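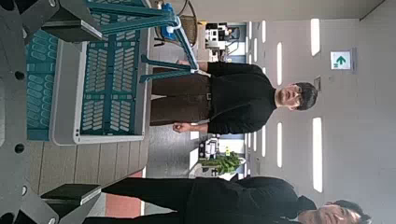

Vikora swears by the weekly shop. One big trip on Saturday, a list on the fridge, and her grocery bill fell so far she thought the bank had made a mistake. She left a comment saying so under my last post and told me to try it before I complained again.

So I tried it, for 3 months, and I kept the receipts. Going in whenever we ran out of things, we had spent $1,152. With one planned trip a week we spent $907. That looks like a win until you dig into it. The first stretch had a birthday dinner in it, and we were away for nine days of the second. Take those out and I'm left with a difference of $94, and I threw away a lot more lettuce.

I also don't buy the claim that a list stops you from grabbing extras. Ascombe Market puts the good cheese right by the registers, and no list of mine has ever survived that.

Maybe it works better with four kids and a chest freezer – I have neither. I'm going back to stopping in after work on the way home, and I'll add up the receipts again in February.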